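Kitchen Assistant (part-time, permanent)
Momley House, Vilto
Reference: 1405
Posted April 25, 2023

Momley House is a residential care home on the edge of Vilto. We are looking for a kitchen assistant to join the catering team. The post is open because a colleague retired in March.

Hours are 7.30 am to 2 pm, 3 days a week, including alternate weekends. Extra shifts are sometimes on offer when others are on leave – you are free to say no.

What you will do

Help the cook prepare breakfast and lunch, including soft and puréed meals. Lay up and clear the dining room. Take meals to residents who eat in their rooms. Wash up, clean work surfaces and floors, and fill in the daily cleaning sheet. Put deliveries away and rotate stock.

What we are looking for

You do not need to have worked in a kitchen before. You do need to be on time, able to stand for most of a shift and happy to talk to older people. A food hygiene certificate is useful, but we will pay for the course if you don't have one. The first bus from Nugroho gets in after the shift starts, so please check how you would travel.
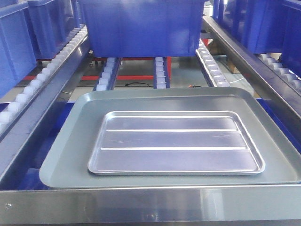
New starters work alongside the cook for their first two weeks. Uniform and safety shoes are provided and a hot meal is included on every shift. Parking is free. You will be enrolled in the workplace pension if you qualify.

The job is subject to two references and an enhanced DBS check, paid for by us.

How to apply

Application forms can be collected from reception or posted to you – ring the home on extension 1616 and leave your address. We don't accept CVs without a form. Interviews will be held at our sister home, Valtia Court, and include a short tour of the kitchen there.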